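### 4.2 The persistence of green dough

Pascu's household manual of 1773 gives two recipes for spinach dough and disapproves of both. The first is called fit for Lent; the second, fit for lodgers. Neither states how much flour is wanted, an omission that later editors repaired with great confidence and no evidence – the Virnton reprint alone offers 12 separate corrections, several of them to each other.

Radu reads the disapproval as a matter of class. We are less sure. Pascu disapproves of nearly everything, soup included, and the colour may simply have annoyed him.
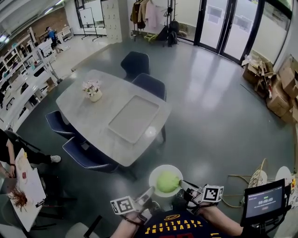 **Figure 2.** A round lump of pale green dough or clay on a white plate.

The Clostska copy complicates the picture further. Its owner struck out the remark about lodgers and wrote "good" in the margin, then struck that out as well. Iulian Radu dates the second stroke to a later hand, on the strength of the ink, and we have no wish to argue with him about ink again.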